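An Afternoon at the Forkance Open Day

I had been looking forward to this one since April, when the notice went up on the Forkance site: doors open at one, labs on two floors, no registration, wear closed shoes. Forkance is the robotics workshop on the edge of Gouveia, in the long brick building that used to be a bottling plant, and once a year they let the rest of us wander through while people are working. I went last year too, but I got there late and missed most of it. This time I was in the parking lot at ten to one with a sandwich in my hand.

Getting there

If you're coming by bus, take the one toward the river and get off at the second stop after the bridge. The walk up is short but steep. By car it's easier, though the lot holds very few cars and the overflow is a field. They had put out signs, and somebody had drawn little gripper claws on the arrows, which put me in a good mood right away.

At the desk you get a sticker, a folded map and a choice: follow a guide or roam. I'd say start with the guide. The tours go out in groups of 16, and ours was a real mix – a couple of teachers, a family with two very serious kids, some students from Zorkevitz who had come on the morning train, and a retired electrician who asked better questions than the rest of us put together.

The ground floor

The first stop was the machine shop, and I could have stayed there all day. Milling machines, a lathe older than I am, racks and racks of aluminum profile in every length. Our guide explained that nearly everything in the building gets built out of that profile, cut and bolted together in an afternoon and taken apart again the next month when somebody needs the pieces. There's a bin of brackets by the door with a handwritten sign asking people to please put them back sorted. They were not sorted.

Next to the shop is the room where they test wheels. It's a small room with a sloping track, and a cart goes up and down it, up and down, with a counter on the wall. It sounds dull and I loved it! The carts are for Dodov, a company that moves crates between greenhouses, and the floor in those places is gravel, mud and the odd hose. So the track has gravel, and a patch of something muddy, and a hose. One of the kids asked if the cart ever gets bored, and the guide said that was the whole reason for having a cart do it.

Then came the demo everybody photographs, the big arm that stacks boxes behind a safety fence. It's fast and it's loud, and it runs on the hour and the half hour so people can plan around it. I'll admit the crowd was three deep and I saw mostly the backs of heads. Go at the half hour, when the hour crowd has left for coffee.

Upstairs, where it gets slow

The upper floor is where I spent the rest of the afternoon, and it's the reason I'm writing this at all. Everything up there is smaller and quieter. The work is about handling things that don't keep their shape: cloth, bags, string and, in the room at the end of the hall, wires.

I had never thought about wires as a problem. You pick one up, you put it down somewhere else, done. But think about what your fingers are doing when you pull one charging cable out of a drawer full of them. You pinch, you lift a bit, you see what else is coming along, you shake it, you pinch with the other hand further down. A box is the same box after you've picked it up. A wire is a new shape every time you touch it, and the one underneath has moved as well.

The people working on this were happy to talk, and talked to us as if we were colleagues, which I appreciated a lot. They teach the arms by showing them. A person guides the pair through the job, start to finish, and all of it gets recorded – where the joints went, what the cameras saw, when the grippers opened and closed. Then they mess up the wires and do it again. The goal they've set for this job is 300 of those rounds before they let the arms try it alone, and each round has to begin from a different tangle or the whole thing learns one pile by heart.

I asked why there were two arms and got my favorite answer of the day: try coiling a garden hose with one hand in your pocket.

The job itself is sorting. There are three baskets along the back, and wires to be moved into them. Put like that it sounds like a chore for a rainy day, and I suppose it is one. But I stood there long enough that our group left without me, and I only noticed when the next one came in.

What got me was how close together the two grippers can work. On the box-stacking arm downstairs everything is about reach. Up here the arms sit on a shared rail and both lean in toward the middle, nearly nose to nose over the same little patch of floor. I kept wanting to hold my breath. The researchers said the hand-over is the hardest bit to teach, the moment when one side has to let go and the other has to be sure.

I also have to mention the wallpaper. You expect a lab to be gray, and the walls around this workspace are done in bands of damask, like the dining room at my grandparents' place. I was charmed and took more pictures of it than I needed to.
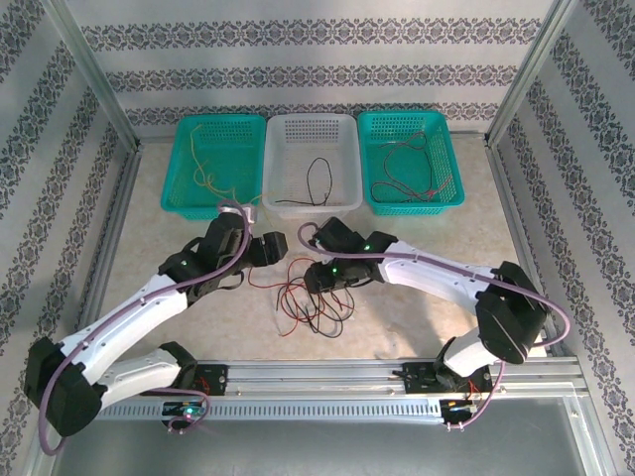

What I asked, and what they told me

Some of these are my own questions and some belong to the retired electrician, who had also stayed behind.

Does color matter? It helps a person keep track, and it helps the cameras pick a wire out of a pile, but they don't want the arms to depend on it. Later sessions will use wires that are all one color. They were looking forward to that about as much as you'd expect.

Why not clips, or connectors on the ends, so there's something to grab? Because the wires they'll meet in real life mostly won't have anything so handy. The long-term customer here is recycling. There's a sorting hall at Zorkevitz that takes in old electronics, and the loose cables come in by the sack, in one big knot per sack.

What happens to the cables of the robot itself? I hadn't thought of this one and it got a laugh. Each arm carries its own cable along its length, purple ones here, and it has to have enough slack to bend at every joint but can't flop down into the work. They've rerouted them twice already. The electrician had opinions about strain relief and I believe he was invited back.

How long does one round take? Longer than it would take you or me, and they don't mind. A slow, clean recording is worth more to them than a quick one where the wire got dragged over the edge of a basket.

Can visitors drive it? Not this rig, but there's a practice pair in the next room, set up with a shoelace and a coffee mug. I waited in line behind a seven-year-old who got the lace into the mug on her first go. It took me four tries, and on the third I knocked the mug over. My hands knew what they wanted, and the grippers were always a little bit somewhere else. I came away with a whole new respect for the people who do this for hours.

Coffee, and the talk at three

The canteen opens to visitors on the open day and the soup is good. Get the bread too. There's a terrace on the river side where you can sit if the wind isn't up.

At three there was a short talk in the old loading bay, mostly about Dodov and the greenhouse carts, with a long middle part on batteries. The best of it came in the questions at the end, when somebody asked which project had gone worst. The speaker put up a slide of a machine meant to fold paper bags and let us look at it for a while. They had gotten it to fold beautifully, as long as nobody in the building opened a door. Drafts, you see. I liked that they showed it.

A few practical notes

Come early and do the upper floor first if you can, before the tours reach it. The rooms are small and four or five people fill them.

Bring something with a pocket for the map, the sticker sheet and the offcut of aluminum profile they give out at the machine shop. Mine is on my desk holding down receipts.

The elevator is at the far end by the canteen, and the sign for it is easy to miss. The stairs from the main hall are fine otherwise.

Photos are allowed nearly everywhere, without flash upstairs, where it bothers the cameras on the rigs. Ask first if there's a person in the shot.

Kids are very welcome, and the two in our group had a better time than most of the adults. Under-tens have to hold hands in the machine shop, and the same rule was applied to one of the teachers.

Doors close at five. I was still upstairs at a quarter to, back in the wire room for one more look, and had to walk down to the lot pretty fast to beat the line of cars out of the field.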